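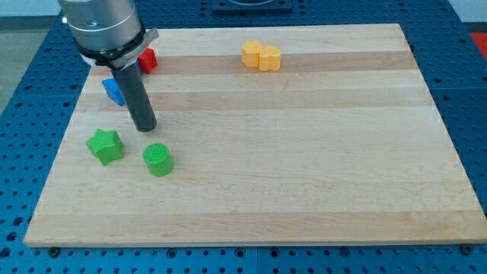
图1 浅色木板,摆在蓝色孔板台面上。

**2025年4月16日 木工角,阴,湿度计两只,意见两种**

继续上回的木蜡油比较。上回的结论写的是“待定”,今天翻回去看,笔迹挺自信。

参加比较的还是两家:Zotent 的硬蜡油,和 Rocha 的普通亚麻籽油。Zotent 罐子上写“一遍成活”,背面小字写“建议两遍”,说明书里写“视木材吸收情况酌情增加”。三处都看完,等于没看。Rocha 的罐子上什么也没承诺,只有一股老画室的味道,开罐以后整个午休都没人过来借锉刀。

**试片**

从 Vonthorpe 那批枫木边角料里锯的,长度都是 18 厘米。那批料的含水率,送货单上写着“适中”。打电话去问适中是多少,对方说就是不太高也不太低。记在这里,以后谁写采购要求,请写个数字。

砂纸走到 240 目为止。上回有人建议砂到 400,说手感好。手感确实好,油也确实进不去,擦完像在玻璃上抹黄油。试片背面用铅笔写编号,别用记号笔,记号笔遇油会晕开,去年 10 月的三号和八号到现在还分不清,两块的数据我平均了一下,当作哲学问题处理。

**称重**

Stornmont 的台秤今天开机自检报错,拔电重插后正常。预热半小时再用,前十分钟的读数一直往上飘。托盘上压了 500 克砝码校过,回零没问题。顺便说一句,砝码盒盖内侧贴的校准日期已经被手指磨掉了,只剩一个“月”字。

擦油前后各称一次,差值算吸油量。Zotent 的几块彼此很接近,Rocha 的散得厉害,其中一块吸得特别多,翻过来看端面上有一条细裂,油都跑那里去了。这块剔除,理由写明白:裂。不要写“离群”,上次写了“离群”,组会上解释了一刻钟什么叫离群。

**擦布**

棉布比无纺布好用,不掉毛。亚麻籽油的布用完必须摊平晾到室外架子上,或者浸水放进带盖的铁桶,不许团起来扔垃圾桶。门上的告示还在,被拼车启事盖住了一半,剩下“请勿将用过的”几个字,下面接着“早七点半出发”。已把拼车启事挪到冰箱上。

**水渍试验**

滴水,扣表面皿,计时,揭开擦干。Zotent 两遍的那组,斜着对光看没有印子。一遍的那组有浅浅一圈,所以“一遍成活”的活,大概是指干活的活。Rocha 那组印子明显,但它才养护了 9 天,拿来跟硬蜡油比不太公平,下个月再给它一次机会。

咖啡也试了,用的是走廊机器里的那种。三组都没留颜色。不排除是咖啡的问题。

**湿度**

门边那只湿度计比窗边那只高出一截,从来如此。把两只并排放了一上午,差距还在,所以跟位置没有关系。我倾向于相信窗边那只,依据是它比较贵。下次用饱和食盐水的密封盒校一下,盒子有,盐要从食堂想办法。

**算账**

按今天的用量推,一罐 Zotent 够擦完新书架的所有层板,还能剩一点给工具墙的木把手。Rocha 便宜得多,但要擦的遍数多,每遍之间又得等,等的时候台子让油板占着,别的活干不了。全部材料加起来约 1,000 元,预算表里这一栏目前填的是“少许”。

**没做完的**

- 端面封油没试。锯口吸得快,打算先薄擦一遍,隔夜再跟正面一起做。
- 深色胡桃木还没领。库房说有,但在最里面,外面挡着一台没人认领的烘箱。
- 耐磨那项缺配重,钢块不知道去哪了,有可能在给谁顶门。
- Zotent 的罐盖要用橡皮锤敲实,上回没敲,表面结了一层皮,捞皮捞了半天,捞出来的形状很像一块腐竹。
- 养护架第二层有点歪,试片会往左滑。垫了一张对折的砂纸,暂时稳住了。

明早先看过夜的那几块发不发粘,再决定要不要补第二遍。谁先到谁开窗,记录表夹在台秤旁边的板夹上,请用铅笔。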